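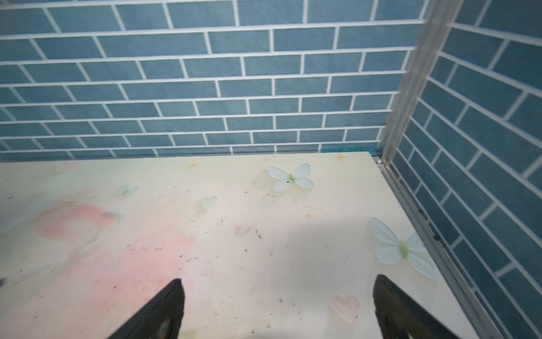
Do I really have to take the old panel off first, one reader wanted to know, or can the new one go right over it? Right over is fine if the old one is flat and stuck down everywhere. If it lifts when you pick at a corner with your fingernail, pull it off and start with a clean wall.

Section 2: Hanging the panels

I did my own with the Plilero 788 brick print, and I'm going to tell you where I messed up as we go.

1. Wipe the wall and let it dry overnight.
2. Draw a level line with a pencil. Don't trust the floor – mine slopes like a boat ramp.
3. Peel back a hand's width of the backing and stick only that much.

Note: save the backing paper. You'll want it for step 6. 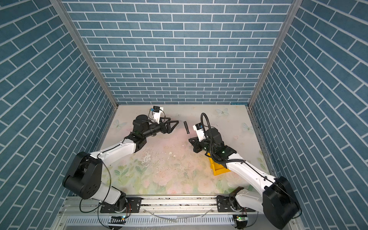 Page last changed: December

4. Work down from the line, smoothing from the middle out with a dry cloth. If you get a bubble, back up and lay it again while the glue is still forgiving (you have about 2 minutes, and then it really isn't).
5. Start the next panel at the corner and match the rows before you press anything.

CAUTION: Change your knife blade often. A dull one tears the print. 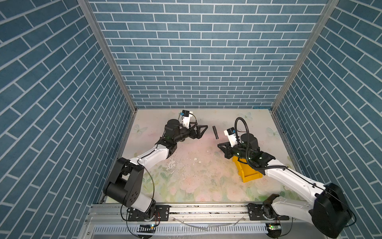

Corners are where I lost a whole afternoon. I tried wrapping one long panel around the bend and it popped loose by breakfast, so now I cut at the corner and start fresh on the next wall. A post helps a lot! With silver ones standing where the blue brick walls meet, the rows don't have to line up perfectly, and I'd take that over my bare corners any day.

6. Lay the backing paper over the finished corner and rub hard along the edge.
7. If you're adding trim, set the screws by hand and stop as soon as they're snug.

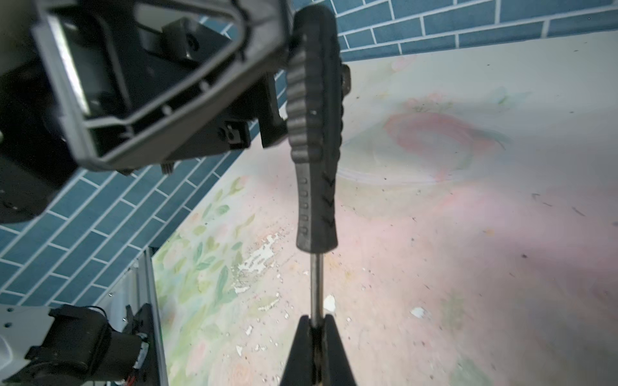 Go past snug and the trim bows out in the middle, and then you're backing everything out and starting over. I did that twice. Leave the trim alone overnight and check it in the morning.

Comments (3)

Guest: Does this work in a bathroom? Ours is the Dristumbridge kind with no window.

Guest: Step 6 saved me, thank you!!

Plusville reader: My rows drifted by the third panel. Going back to step 2 I guess.

Related
Section 1: Measuring and ordering
Section 3: Cutting around outlets
Bhattacharjee trim sizes

Search this guide
Enter keyword Go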